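Okay, drawing thread! I finished a whole sketchbook last night, 104 pages, front to back, and I have so many feelings about it that my sister has asked me to put them somewhere else. So you get them.

Background: I couldn't draw. My cats looked like loaves with ears. In the spring I signed up for the Monday evening beginner class at Justura in Bomstead, 14 weeks, and bought a Clernia sketchbook that was far too nice for me.

First thing that changed everything: draw the edges of the dark, leave the light alone. I'd been outlining objects like a coloring book my whole life. In week two we had to draw an egg on a plate with no outline at all, only shadow, and it sat there looking like an egg!! I nearly cried over an egg.
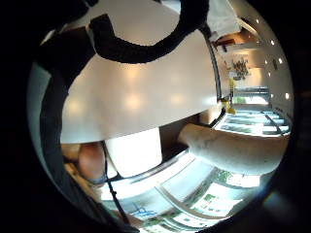 Highlights are my favorite thing now. They're just the paper you didn't touch, and they tell you so much - what the surface is like, how it bends, where the light is. A row of overhead lights across something white and glossy goes soft and blurry along the curve, and if you leave those few patches bare and put a little gray around them, the whole thing turns shiny. With a pencil! I made everyone at dinner look at a spoon.

Also, "white" is hardly ever white. Squint at a mug. It's mostly gray, and the gray next to a dark thing looks paler than the gray next to a pale thing, even when they match. I didn't believe this until I cut two holes in an index card and checked. They matched. I was annoyed for an entire afternoon.

Supplies, for those asking: a 2B, a 4B, a kneaded eraser, and one cheap ballpoint for the days I get precious about it. The Ueda pencils are lovely and I keep snapping the leads because I press like I'm signing a mortgage. Buy one of each before you buy a set.

People! I put off people until September because I was scared of faces. Then our teacher said to start with hair as one big dark shape and worry about the features later (or never), and oh, what a relief. 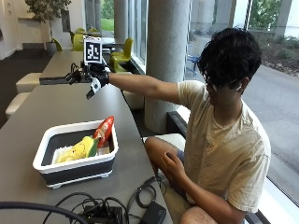 So that's what I did for most of a month. One shape for the hair, one for the shirt, one line for which way the shoulders tip. Thirty seconds each, on the bus, at the laundromat, in the back row of my nephew's recital. 27 pages of these and you can tell who everybody is! My uncle has no eyes in any of them and he's still very clearly my uncle.

Hands are still terrible. I drew my own left hand every morning for a while and it went from bunch of bananas to slightly better bunch of bananas. What helped a bit was drawing a mitten first and cutting the fingers out of it afterward. The thumb starts much lower than you think. Go on, look at yours.

Foreshortening, same story. When an arm or a shoe comes toward you, your brain wants to draw the length it knows is there. I hold my pencil out at arm's length and measure, and I feel like a cartoon painter in a beret, and it works every time.

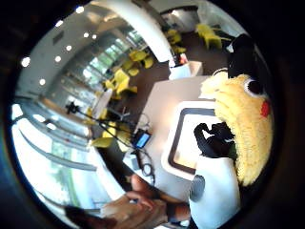 Ifeoma Tijani says she got stuck for years on fuzzy things, fur and blankets and beards, because she kept trying to draw every hair, and that she finally got past it by only putting texture where the light turns into shadow and leaving the rest flat. I tried it on the dog this morning and YES. Do that.

Next up is color, which terrifies me. I've got a tiny watercolor tin and a new sketchbook with the first page still blank. I'm going to spill something on it on purpose tonight so I can get going. If you have a first thing to paint that isn't an apple, tell me!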